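3.2 Chassis Layout and Access

The desktop towers in the Keltico set were examined lying on their sides with the side panel removed, so that the motherboard faced upward. This is the position in which most component-level service is carried out, and all access distances in this section refer to it. Figure 4 shows one such tower on a slatted aluminum work table.

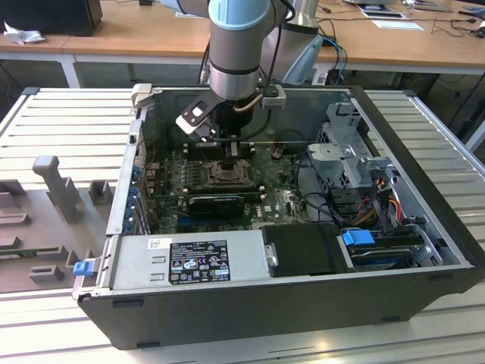
Figure 4. Open desktop tower on its side. The processor socket is empty; the graphics card remains seated in its slot.

The layout places the processor socket at the center of the board, with the power supply running across the front portion of the case. Parts that are released by hand are marked by color: the expansion slot latches along the rear wall are blue, as are the latch at the end of the power supply and the tab at the hard drive bay. Color marking of this kind was scored as a separate item in the Bikska checklist, independent of whether a tool is needed.

Cable routing was scored next. The power wires – orange, yellow and red in this chassis – run down beside the gray metal drive cage toward the drives. Under the Mulow scheme a bundle is rated as obstructing when it crosses the direct vertical path to a part listed for replacement. Bundles that stay along the cage are rated as clear, even when they must be moved to free a drive.

Each tower was scored in 2 passes, the first with all cables connected and the second with the drive cables detached. A total of 290 access ratings were recorded on the Testa form. Where the passes differed by more than 3 points, the lower score was retained. Memory slots and the graphics card were rated separately, as the card can limit hand clearance on the adjacent part of the board.

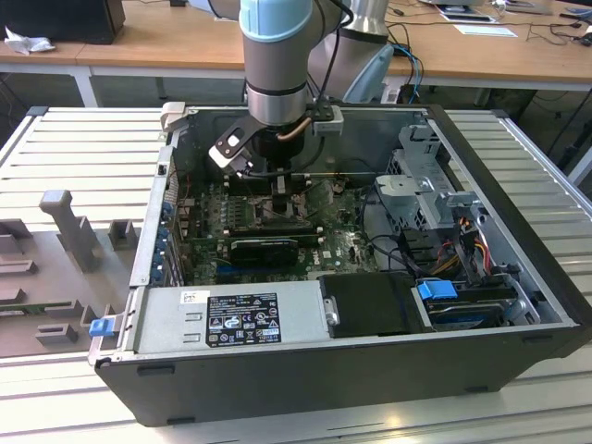

3.3 Rating Procedure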